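Zwischenbericht Beschaffung Greiftechnik, Teilprojekt 2 (Handgeführte Greifer)

An: Brendan Flanagan, Förderstelle Jollinstead
Von: Bent Hjaltested, Werkstatt und Einkauf
Stand: 27. Oktober 2018

Kurz vorweg: Mittelabruf wie besprochen, Restbudget reicht bis Projektjahresende, aber nur wenn die Entscheidung zu den Fingern bald fällt. Details unten. Anlage mit den Belegen kommt getrennt per Post.

1. Was seit Juli passiert ist

Drei Handgreifer bestellt, alle da. Lieferant Dosora, Lieferzeit länger als im Angebot, dafür ohne Aufpreis Expressversand auf die Restteile. Rechnung geprüft und angewiesen. Stückpreis lag unter dem Ansatz im Antrag, die Differenz haben wir vorerst nicht verplant.

Tischplatz am Fenster eingerichtet. Die alte Werkbank bleibt für die Montage, am Fensterplatz wird nur gegriffen und aufgenommen. Platzbedarf im Antrag zu knapp gerechnet, das zweite Regal musste raus.

Einweisung der Hilfskräfte erledigt. Kurzanleitung liegt vor, zwei Seiten, wird noch übersetzt.

2. Budgetstand

Für Verschleiß- und Ersatzteile waren 2000 Euro angesetzt. Davon sind 1212 Euro ausgegeben oder fest bestellt, bleiben 788. Größter Posten sind die Fingerpaare, dann Schrauben, Buchsen und Kleinkram. Werkzeug läuft über die Hauskostenstelle und taucht deshalb hier nicht auf.

Wir hatten einen Satz Finger je Gerät und Halbjahr gerechnet. Das ist zu wenig. Vor allem die Arbeit mit Textilien setzt dem Material zu, und Fäden ziehen sich fest, das Säubern kostet jedes Mal Zeit. Im Antrag stand dafür gar nichts, weder Stunden noch Geld. Bitte im Nachtrag berücksichtigen, ich schicke eine Schätzung sobald die Stundenzettel vom Oktober da sind.

3. Greifer am Arbeitsplatz

Öffnungsweite ist für die kleinen und mittleren Teile ausreichend. Bei den großen Schachteln wird es eng, die nehmen wir vorläufig aus dem Programm und holen sie nach, falls breitere Finger kommen.
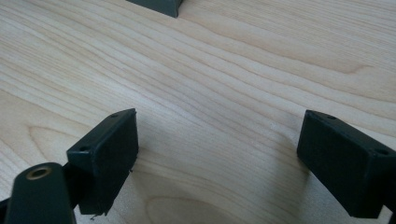

Zwischenbericht Nr. 3 · Seite 3

Finger weit offen, helle Tischplatte dazwischen frei. Unten am linken Finger hängen ein paar dünne helle Fasern, genau um solche Reste geht es bei der Reinigungszeit. Die Finger haben oben je zwei kleine runde Löcher. Fürs Angebot der Nachrüstteile ist das Lochbild wichtig, Maße gehen mit der Anfrage raus.

Die matte dunkle Oberfläche ist uns recht, spiegelt wenig. Bei Ersatzteilen von anderen Anbietern also bitte keine glänzenden Teile akzeptieren, auch wenn sie billiger sind. Habe das so in die Anfrage geschrieben.

4. Angebote für die zweite Runde

Angefragt wurden drei Anbieter.

Dosora: wie gehabt, gleiche Teile, kein Umbau nötig. Preis stabil, Mengenrabatt erst ab einer Stückzahl die wir nicht brauchen. Lieferzeit unklar, auf Nachfrage kam nur "schnellstmöglich".

Nygård: günstiger beim Fingerpaar, aber anderes Lochbild, man bräuchte Adapter. Adapter könnte die Werkstatt selber machen, dann fallen Stunden an. Muster ist zugesagt, noch nicht eingetroffen.

Darley: bietet nur komplette Geräte an, keine Einzelteile. Für uns uninteressant, es sei denn wir tauschen alle drei Geräte auf einmal. Davon rate ich ab — die vorhandenen laufen ja.

Meine Empfehlung: Verschleißteile bei Dosora nachbestellen, kleine Menge, sofort. Muster von Nygård abwarten und erst dann über die größere Bestellung reden. Einen Wartungsvertrag würde ich nicht abschließen, für die paar Geräte rechnet sich das nicht.

5. Offene Punkte

Inventarnummern fehlen noch an zwei Geräten. Wird nachgeholt.

Transportkoffer: im Antrag drin, bisher nicht gekauft. Falls die Außentermine wirklich gestrichen sind, bitte um Bestätigung das wir die Mittel auf Ersatzteile umwidmen dürfen. Formlos per Mail genügt mir.

Ersatz für die Lagerbuchsen an den Gelenken: ein Gerät hat Spiel, noch im Rahmen. Buchsensatz ist mit bestellt und in den 1212 Euro schon enthalten.

Reinigung: ab sofort nach jedem Durchgang mit Textilien, Pinsel und Pinzette liegen am Platz. Die Zeit wird extra aufgeschrieben, damit wir für den Nachtrag belastbare Zahlen haben. Bisher ist das unter "Sonstiges" gelaufen und lässt sich nachträglich nicht mehr trennen, sorry.

6. Was ich von Ihnen brauche

Freigabe für die Nachbestellung bei Dosora, zu Lasten der verbleibenden 788 Euro.
Entscheidung Transportkoffer ja oder nein.
Rückmeldung, ob der Nachtrag für die Reinigungsstunden noch in diesem Haushaltsjahr gestellt werden kann oder ob er ins nächste muss. Die Frist auf Ihrem Merkblatt und die im Bescheid sind verschieden, ich gehe erstmal von der früheren aus.

Bin tagsüber meist in der Werkstatt und schlecht am Telefon zu erreichen — bitte lieber schreiben.

B. Hjaltested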